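Ticket: Green organizer slides on table top, dull patches left after wiping
Product: Misholm compartment tray, green / Nam table top, dark brown marble pattern
Opened by: Han-gyeol Tak
Handled by: Hyun-seo Ma, Kaleck customer support
Status: Solved, kept open for the second question

Han-gyeol Tak wrote:

Hello. I bought two things from your shop in October, the Nam table top and the Misholm tray with compartments. I was satisfied with both of them during the winter. Since last month I have two problems and I think they are connected, so I put them in one ticket. If you prefer two tickets, please tell me and I will divide it.

First problem. The tray does not stay in its place. When somebody takes a small part out of a compartment, the whole tray moves a little to the back or to the side. In the beginning it did not do this.

Second problem. On the table top there are dull patches, mostly in the place where the tray usually stands and in front of it. They are visible only when I look from low, with the light coming from the opposite side. If I put my finger on a patch, it feels a little sticky, and next to it the surface feels very slippery.

What I already tried:
– Wiped with warm water. The patches became bigger but weaker.
– Wiped with Kultisness surface spray. It looked very good for one day, then the patches came back.
– Turned the tray by 180 degrees. No difference.
– Put a sheet of paper under the tray. It moved even more.

I don't want to use anything strong before I ask you. The white veins in the pattern are very thin and I am afraid that I will damage them.

Hyun-seo Ma wrote:

Hello Han-gyeol, thank you for the clear list. One ticket is fine. Could you please tell me the following:

1. Which cloth do you use for wiping, and how is it washed?
2. How often do you use the spray?
3. Are the small pads still under the tray? There should be one at each corner.
4. Where on the table does the tray usually stand?

Please stop the spray until we know more. Water is okay.

Han-gyeol Tak wrote:

Thank you for the quick answer.

1. It is a dark blue cloth. I have three of the same kind and they go in the washing machine together with the other laundry, at 40 degrees, with softener.
2. Every working day, at the end of the day. Sometimes also before lunch. I calculated from the empty bottles that I used the spray 55 times since the new year, maybe a few more.
3. I lifted the tray and there are four pads, but two of them have a gray layer on them. I could push it off with my nail.
4. At the back, to the right of the middle.

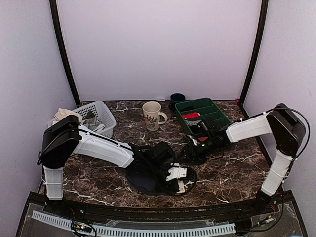 The tray position is something I would like to keep, if it is possible. I sort small parts into it and I am used to finding them there without looking. As you can see it stands at the back, to the right of the middle, and the cloth lies in the middle of the table, because I leave it there between two wipings. Maybe this is already a mistake? I noticed when I was writing to you that the cloth often stays in the same place for many hours. The walls on the sides and at the back are the light lavender ones and they have no problem at all, but I never spray them.

One more detail. The patch in front of the tray has a round shape, not very exact, and it is similar to the shape of the cloth when I leave it crumpled. I did not think about it until yesterday evening.

Hyun-seo Ma wrote:

That is very helpful, and I think you found most of it by yourself.

My opinion is that you have a thin layer of spray and softener on the surface. The softener stays in the cloth after washing. When the cloth is damp and lies in one place, it gives a little of this back to the table. The spray then goes on top and does not dry completely. In some places the layer is sticky and in other places it is slippery, and the pads of the tray collect it. I don't believe that the pattern is damaged.

Please do it in this order:

– Take the tray off and empty it. Keep the parts in cups or bags, with the compartment written on them if the order is important for you.
– Mix one liter of warm water with 10 ml of plain dish soap. Not more.
– Use a new cloth, or an old cotton T-shirt which was washed without softener. Wipe a small area, then wipe the same area with clean water, then dry it. Go on to the next area only after this.
– Change the water when it becomes cloudy.
– Wash the four pads with the same soap water and let them dry overnight. Do not peel them off.
– Put the tray back the next day.

You can rub over the white veins in the same way as over the brown. Please don't use a scouring sponge, and no vinegar.

Han-gyeol Tak wrote:

I did everything in the given order. It took 42 minutes without the drying of the pads, and I changed the water four times. The first water was more gray than I expected, a little embarrassing for me. After the third change it stayed clear.

Result the next morning: no patches when I look from low. The surface feels the same everywhere. The tray stays in place when I take a part out with one hand. If I push it on purpose it still moves, but I think this is normal.

One of the pads is a bit thinner than the other three now. It was the one with the thickest gray layer. The tray does not rock, so I leave it.

I also washed the three blue cloths two times without softener. They feel harder than before but they take the water better.

Hyun-seo Ma wrote:

Very good. Yes, a tray of this weight will move if you push it, this is normal. For the future: water only on normal days, the spray once a week if you like the smell or the shine, and hang the cloth somewhere when you don't use it. If the pad becomes thinner, write here and I will send a set, the sets have eight pieces.

Han-gyeol Tak wrote:

I found a hook for the cloth. It is now 13 days and the table is still good, I checked from low every Monday and also in between.

I have a second question, it is not urgent. Is there a divider for the larger compartments of the Misholm tray? I have two types of screws which look almost the same and they are together in one compartment. I cut a piece of cardboard for it, but it falls when I take the screws out quickly.

Hyun-seo Ma wrote:

We had a divider for the older model – I need to measure if it fits in yours. I will take a tray from the storage and try it, and then I write to you in this ticket. Could you send me the inside width of the compartment with the screws? In millimeters, please, measured at the bottom and not at the top.

Last updated: Apr 7, 2023

Related tickets
Misholm tray: replacement pads, set of eight
Nam table top: ring from a hot cup
Kultisness spray leaves stripes on dark surfaces
Washing cloths without softener
Misholm tray: lid does not close on one side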